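15/04/2024

Bench 3, dry goods. Carrying on with the scoop job for Hitudent. Kettle's broken so no tea, bad start.

Aim for today: get a sensible weight per scoop for the Karimen mix (the coarse one, with the husk still in it) and see if it's different enough from the Cordeiro flour that they need two settings on the sheet. Martim reckons one will do. I reckon not.

Setup
- big scale, tared with the white tub on. Checked with the 75 g weight, fine
- tub of Karimen, lot 2459, opened this morning
- flour from the bin under the window, sifted once
- scoop washed and dried, tea towel first then left on the rack. Any damp and the flour cakes in the bottom and you're digging it out with a finger

Flour first. Dip, lift, level with the back of the palette knife, tip. Trouble is levelling. Rim's slanted, so where do you level to? If you follow the slope you get one number, if you hold it flat and let the low side decide you get another, and the second one is smaller every time. Tried both. Going with following the slope, it's what anybody would do without thinking about it.

Flour packs if you push the scoop down hard. Went in at a shallow angle instead and the weights settled down a lot. Should of done that from the start. First 4 goes crossed out, ignore them.

Karimen mix: heaps up, won't level, husk drags on the knife and pulls a gouge out of the middle. Shaking it gently side to side works better than the knife. Spread is wider than flour, as expected. Definitely lighter per scoop too. So two settings, sorry Martim.

Static is a pain. Fine stuff clings up the inside walls after you tip, one tap on the edge of the tub gets most of it. Two taps if it's the flour. Write "tap" on the sheet or people wont do it.

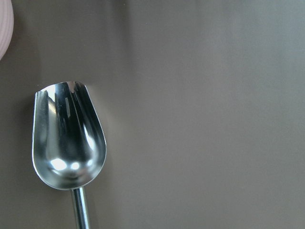 Also tried the old plastic Tedari scoop out of the drawer for comparison. Holds more but it flexes when you drive it into the coarse mix and the stuff slides off the front. Handle's too short as well, knuckles in the flour. Back in the drawer. Metal for both jobs, then.

Cleaning between mixes: wiping isn't enough, found husk in the flour tub after. Needs a proper rinse and dry every changeover, or get a second scoop and label them. Second scoop is the cheaper answer when you think how long the drying takes. Ask about ordering one, same colour tape on the scoop as on the tub lid.

Spilled around a cup of Karimen down behind the scale. Swept up, binned, not counted in the lot. There's probably more under the bench, will get it with the vaccuum tomorrow.

To do
- redo flour with the bin nearly empty, I bet the angle changes everything when you're scraping the bottom
- type up the sheet, two settings, slope levelling, tap
- Martim Vieira to do a blind set on both mixes without me standing over him, see if he gets the same
- recheck the lot in September when it's been sitting, it'll pick up moisture
- kettle

Numbers are on the loose page tucked in the back, pencil, sorry about the writing.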